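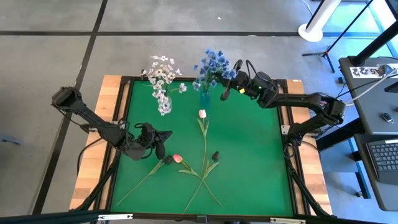 Slide 1: white and blue bunches in their vases, tulips still on the green mat.

Home Talks Notes Contact
Last updated: April
Reading time: 2 minutes

Arranging artificial flowers: speaker notes, Pisdale craft group

Good evening. I have 30 minutes, and the last 14 are for questions. Please keep your stems on the table until we start.

Lay everything flat first. You want to see the length of each stem and which way the head turns. Tulips with closed buds go in one area and small sprays in another. The Zaletti stems have wire inside, so bend them gently, low down, before they go in the vase.
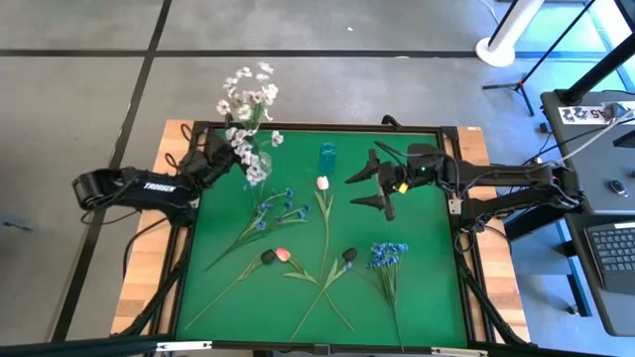
Next, choose the vase. Clear glass shows every stem, so keep the leaves tidy below the rim. Coloured glass hides more and suits a short bunch. Put the tall white sprays in first and let them spread. Then add the blue, one piece at a time, and turn the vase as you go.

(Pause. Pass round the Wyss order sheet. Blue spray is item 2186, tulip is 2287.)

Leave single tulips until last. They need a narrow neck or they fall to the side.
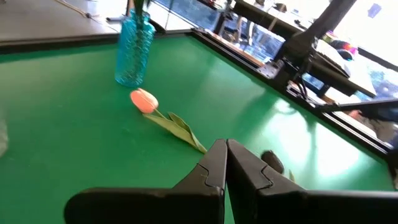

What do you do if a tulip is too long for the vase?
Fold the bottom of the wire back on itself. Cut it only when you are sure of the height.

Move on to the tables now. Wire cutters are by the door.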